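### 4.2 Sealing and handing over the ballot boxes

We turn now to the part of polling day that our interviewees were happiest to talk about, and at greatest length, which is what happens to the ballot boxes once the doors have closed. The written rules in Brornolgate and Lirkance are very nearly the same on this point, both having been drawn from the same older handbook, and so we had expected to find much the same habits in the two districts. We were quite wrong about that, and it took us a good many cups of tea in a good many kitchens to understand why.

In Brornolgate, where we visited 16 polling stations, the presiding officer locks the box in front of the party agents, reads the box number aloud and then signs the handover sheet. Rowena Sarmiento, who presided at a school there for three elections running, told us that she always read the number twice, once for the agents and once for the back of the room, "so that the grandmothers could hear it too". The rules do not ask for this second reading. It was done at 14 of the stations all the same, and people spoke of it as though it had always been the law.
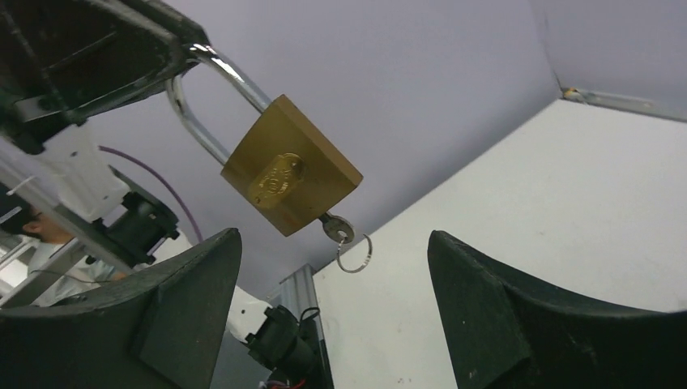 Lirkance went about things rather differently. The number was seldom read aloud at all, and the agents instead walked up one at a time to check the sheet for themselves - a slower business, and one that several of them plainly enjoyed. Dindo Baluyot, an agent of long standing, felt that a number heard across a noisy hall was worth very little, while a number he had read with his own eyes was something he could swear to later. His opposite number from the rival party, Milagros Cabanatuan, agreed with him on this and, she was keen that we should write down, on nothing else.

Keys were a more delicate subject. Both districts require that the key travel apart from the box, in a signed envelope, but the rules are silent on who should carry it. We recorded nine different arrangements, from a police constable on a bicycle to the presiding officer's own coat pocket.

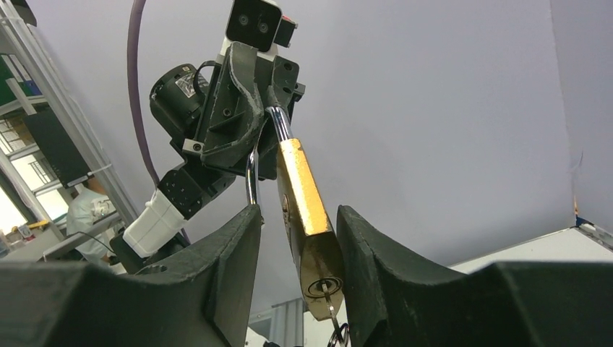 Such differences would matter little if they had no bearing on how far people trusted the count, and we think that they do. Of the 34 agents we interviewed, those who could name the person carrying the key were much readier to accept the result, even where their own side had lost (see Figure 3).

**Figure 3.** Willingness of party agents to accept the declared result, grouped by whether the agent could name the key carrier. Both districts, November round of interviews.

We would not wish to lean too heavily on this. Agents who know the key carrier by name are often those who have served longest, and long service may well bring its own patience with defeat. Rodel Yap, who kindly read an early draft of this section, suggested comparing only first-time agents, and we take up his suggestion in Section 4.3.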